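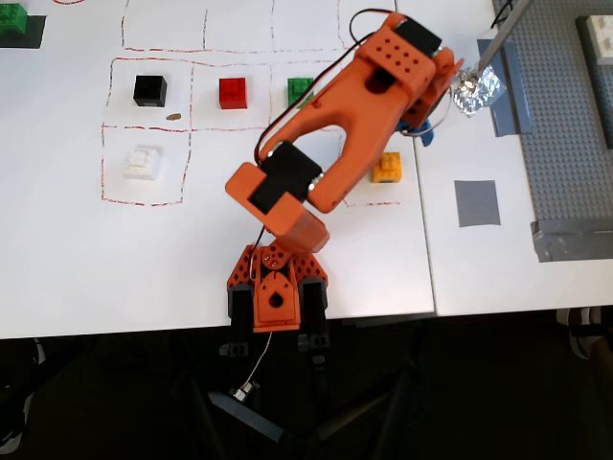 Does the grid have to be drawn on the tabletop itself, a reader asked after the November version of this page, or would a large sheet of paper serve? Paper may be used for a single session. For a table that will be in regular use, the Setness Resource Center recommends drawing directly on the surface, and the instructions that follow assume this.

Drawing a Sorting Grid on a White Tabletop
Setness Resource Center, Table Activities Guide
Revised 4/19/24

Purpose

A sorting grid divides a table into rectangular cells, each of which can take one small object. It is suited to placing and matching exercises with building blocks, and it gives everyone at the table a shared way to refer to a position: second row, left cell. Red dashed lines show clearly on white and are easily told apart from the edges of the blocks.

What you will need

A table with a smooth white top
A red marker, medium tip
A long ruler or straightedge
A pencil and a soft eraser
A clean, dry cloth
Building blocks in clearly different colors, such as black, red and green
A small piece of aluminum foil (see "Irregular objects")

Before drawing, test the marker on the underside of the table or in a corner that will not be used. Leave the mark overnight and then try to remove it with the cloth. Some tabletops hold marker ink permanently. If yours is one of them, decide whether a permanent grid is acceptable before going further. Tables on loan from the Kiltley store must be returned without markings, and paper should be used on these in every case.

Marking out the cells

1. Wipe the tabletop and let it dry completely.

2. Decide on the size of the cells. Our standard cell is 90 mm on its shorter side. Larger blocks need more room, and it is better to have fewer cells than to crowd them. A block placed in the center of its cell should have clear space on all sides.

3. Choose one edge of the table as the reference edge and measure every row from it. Do not measure each row from the one before, as small errors will add up across the table.

4. Mark the corners of the cells with light pencil points. Check that the points line up in both directions.

5. Lay the ruler along the first set of points and draw the line in short dashes. The dashes need not be identical. Lift the marker fully between strokes, and keep the ruler slightly back from the points so that ink does not run underneath it.

6. Draw all the lines that run in one direction, let them dry, and then draw the lines that cross them. Right-handed users will find it easier to work from left to right, and left-handed users the reverse.

7. Erase the pencil points when the ink is dry.

A line that has gone slightly crooked may be left as it is. Lines that are off by more than the width of a dash should be removed and redrawn, particularly where they narrow a cell.

Placing the blocks

Begin with one row only. Put a black block in the left cell and a red block in the cell next to it, then a green block further along the same row. Leave another row clear, so that there is somewhere for the blocks to be moved to. Blocks should stand flat, with any studs facing up, and should sit inside the dashed lines without touching them.

When the first arrangement can be repeated without difficulty, add a second row or exchange two of the colors. Record each arrangement on a sketch of the grid before clearing it. Sheet 1726 in the Jaber series has blank grids that may be copied for this purpose.

Irregular objects

Blocks are regular in shape and easy to place. A crumpled piece of aluminum foil is a useful contrast — it has no obvious top or bottom and will settle differently each time it is put down. Tear off a modest piece, crumple it loosely and fold in any sharp points. Treat it as placed correctly when the greater part of it lies within the cell. Replace the foil once it has been pressed flat.

Care of the grid

Wipe around the lines with a dry cloth. Spray cleaners will fade most markers, and sprayed grids may need to be redrawn within the term. Faded dashes can be gone over individually, with the same marker if possible. Keep the blocks in a lidded box when the table is not in use. The Gremus box, stock number 2950, holds a full table set and is the one we issue. Up to 4 tables may be equipped on one request form; larger requests should be made to the Setness office in writing.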